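Cotton bedding: washing, drying and storage

Last updated: Sat 7 July

Sort by weight before sorting by color. Heavy items such as towels and denim abrade sheeting in the drum and keep it from rinsing. Fill the drum no more than three-quarters full. A queen sheet set plus two pillowcases is a full load in most home machines.

Wash printed cotton warm, with the printed side in. Hot water is for plain white cotton only. Measure detergent by the line on the cap for a medium load - excess stays in the weave and makes the cloth stiff. If sheets feel waxy, run them once with no detergent and an extra rinse.

Pretreat body oil marks at the pillow end with dish soap, left on for 20 minutes. Do not use chlorine bleach on pastels. It takes out pink first and leaves the blues looking gray.
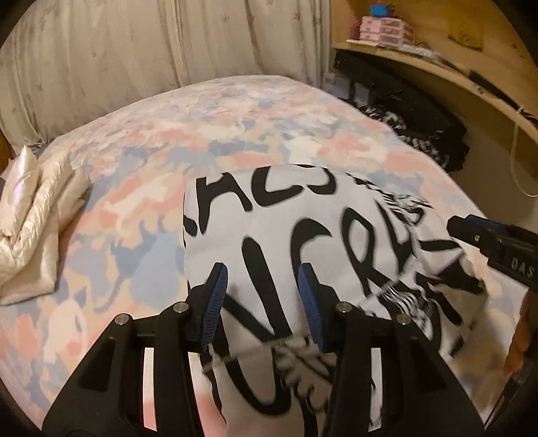 Patterned sheet on the bed, with a white lettered cloth on top.

Large black lettering on white cloth needs a separate first wash, in cold water. Test by pressing a damp white rag on one letter for a minute. If any black transfers, repeat the cold wash before mixing the item with other laundry. Iron lettering from the back.

Tumble dry on medium and remove while the hems are still slightly damp. Hems are double or triple thickness and dry last; running until they are bone dry overheats the rest.

Store folded in a closed cotton bag, not plastic. Refold along new lines every few months - permanent creases wear through first.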